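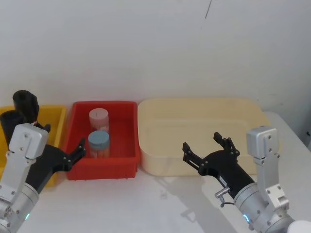

Sortieren: Warum jedes Ding einen Platz braucht

Kennst du das? Du suchst deinen Radiergummi. Du hebst die Hefte hoch, du schaust unter das Bett, du fragst deinen Bruder. Am Ende liegt der Radiergummi zwischen den Bausteinen. Das Suchen hat länger gedauert als die Hausaufgabe.

Heute erkläre ich dir, wie man Dinge sortiert. Sortieren bedeutet: Man legt zusammen, was zusammen gehört. Das klingt sehr einfach, aber man muss dabei viel denken.

Was gehört zusammen?

Auf dem weißen Tisch stehen drei Behälter aus Kunststoff: ein gelber, ein roter und ein cremefarbener. In dem roten stehen zwei Dosen mit Deckel. Ein Deckel ist hellblau, der andere ist blassrosa. Die Deckel haben also verschiedene Farben, und trotzdem passen die zwei Dosen gut zusammen. Warum? Weil beide Dosen rund sind und beide einen Deckel haben.

So etwas nennt man ein Merkmal. Ein Merkmal ist eine Eigenschaft, die man sehen, fühlen, riechen oder hören kann. Die Farbe ist ein Merkmal. Die Form ist auch eines, und ebenso die Größe und das Material. Bevor du sortierst, musst du dich für ein Merkmal entscheiden. Wenn du nach der Farbe sortierst, kommt die rote Murmel zu dem roten Buntstift. Wenn du nach der Form sortierst, kommt die rote Murmel zu der blauen Murmel. Beides ist richtig! Du darfst nur nicht in der Mitte wechseln, sonst kennst du dich selber nicht mehr aus.

Wie groß soll der Behälter sein?

Der cremefarbene Behälter ist breiter als der rote, und er ist leer. In einen breiten Behälter kann man Dinge nebeneinander legen und sieht alle auf einmal. Das ist gut für Sachen, die man oft braucht, zum Beispiel Scheren und Kleber. In einem schmalen Behälter stehen Dosen und Becher näher beieinander und fallen nicht so leicht um.

Ein leerer Behälter ist übrigens sehr nützlich. Da hinein kommen beim Aufräumen die Dinge, bei denen man noch nicht weiß, wohin sie gehören. Bei uns zu Hause heißt er die Fragekiste. Wenn alles andere fertig ist, schaut man in die Fragekiste und überlegt in Ruhe.

Was macht die Farbe?

Man kann auch mit der Farbe des Behälters etwas sagen. Stell dir vor, in Gelb kommt alles zum Malen und in Rot kommt alles zum Basteln. Dann muss man nicht lesen können, um den richtigen Platz zu finden. Das ist praktisch für kleine Geschwister. Wichtig ist, dass alle in der Familie die gleiche Regel kennen. Man kann sie auf einen Zettel malen und an die Wand hängen.

In der Bücherei machen es die Menschen auch so, nur mit viel mehr Sachen. In unserer kleinen Bücherei gibt es 966 Kinderbücher, und davon sind 312 Bücher über Tiere. Ohne Ordnung müsste man sehr lange suchen, bis man das Buch über die Igel hat. Mit Ordnung geht man zum Tierregal und ist schnell dort.

Probiere es selbst

Du brauchst drei Behälter und eine Schublade, in der alles durcheinander liegt. Frage zuerst, ob du die Schublade ausräumen darfst.

Lege alle Dinge auf den Tisch. Suche ein Merkmal aus und sage es laut, zum Beispiel: „Ich sortiere nach dem Material.“ Gib dann jedem Behälter eine Aufgabe: einer für Holz, einer für Metall, einer für alle anderen Sachen. Nimm immer nur ein Ding in die Hand und entscheide, wohin es kommt.

Meine Tochter hat das am Montag mit unserer Küchenschublade gemacht. Es waren fast 89 Dinge darin, und 4 davon waren Flaschenöffner. Wir haben nur einen behalten.

Wenn du fertig bist, räume alles wieder aus und sortiere noch einmal nach einem anderen Merkmal. Welche Dinge sind diesmal Nachbarn geworden?

Schwere Wörter

Merkmal: eine Eigenschaft, an der man etwas erkennt.
Behälter: ein Ding, in das man andere Dinge hineintut, zum Beispiel eine Kiste oder eine Dose.
Material: der Stoff, aus dem etwas gemacht ist.

Text: Archana Uniyal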